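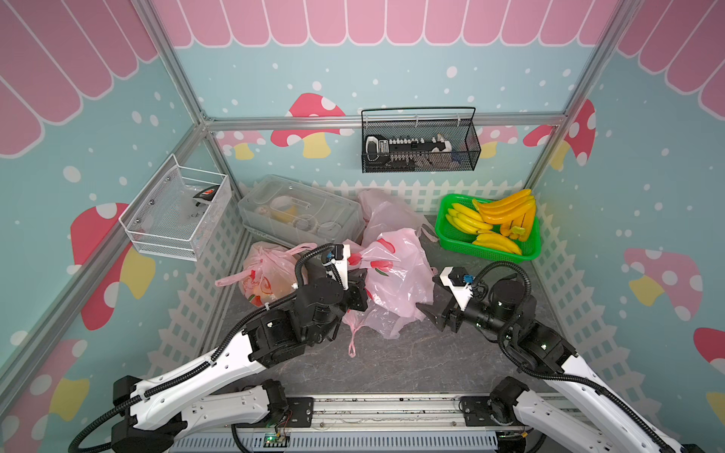
Gulthorpe Lane Neighbors, minutes of the 11/05/2024 meeting

Marion Rennie here, taking notes again because I sat closest to the pad of paper. There were 18 of us by the time the Plillers found parking. We got going a little after seven.

Last meeting's minutes. Yaa Eshun wanted it corrected that she never offered to repaint the bus shelter, she only said it needed paint. Fixed! Otherwise approved.

Drainage on Rutherford Street. This took up most of the night, so bear with me. The city came out and looked at the low spot by the mailboxes, and the letter says it's on the list for next year, with no month given. Yaa read the whole thing out loud (two pages, and the second one was mostly phone numbers). People on the even side are tired of the puddle and I don't blame them, I ruined a pair of suede boots there myself. We talked about chipping in for gravel in the meantime. Somebody asked if we're even allowed to put gravel down on a city strip and we went back and forth on that for a good while. Yaa will call the city and ask. No gravel until she hears back, please, and that includes a couple of buckets after dark. 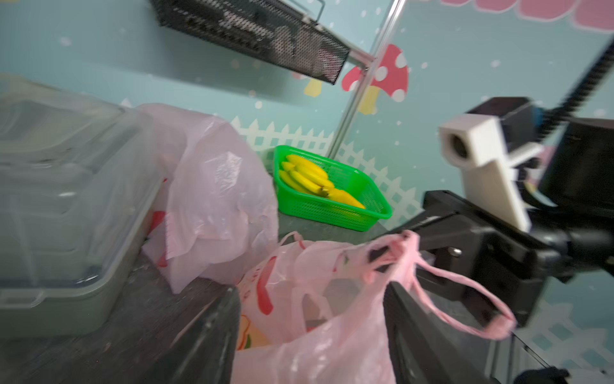

Money. We have $3,891 in the account, which is better than I expected after the tree trimming. The insurance for the block party comes out of that in spring and it's gone up to $700. There was some grumbling. I got one other quote and it was higher, so we're staying put. Approved, one person abstaining on principle, though I didn't catch the principle.

Block party. June again, date to be picked at the next meeting once we know when school lets out. We'd like to close the street from the Gulthorpe corner down to the hydrant, same as before. The permit form needs signatures from the houses inside the closure and we have 29 so far, so if you haven't signed, the clipboard is on my porch in the milk crate. Music was discussed. Last time it ran late and the folks with the new baby were very nice about it, but let's shut it off at nine. I also brought up the chili and was told we're having chili.

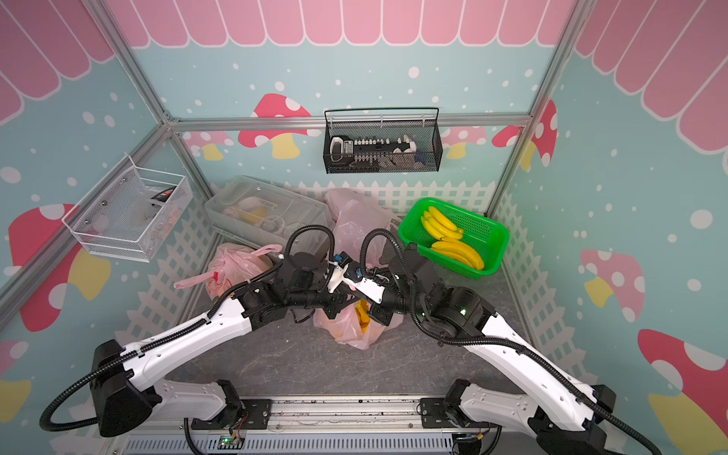

Leaf pickup. Rake to the curb and keep the piles off the storm drain, especially on Rutherford (see puddle). Yaa has two big rakes anybody can borrow. One has a wobbly head, so ask for the green one.

Vumemier Park. The swings are back up but the gate latch still doesn't catch, and two dogs have gotten out that we know of. I'll write to the parks office again. If you've had trouble with the latch, send me a line I can quote, it helps to have more names on these things than just mine.

Other stuff. A gray umbrella and a casserole lid got left behind last time, both at my house. The streetlight by the Pliller place is flickering again and they've reported it twice.

Wrapped up at 8:40. Next meeting same place, and Yaa is bringing the coffee.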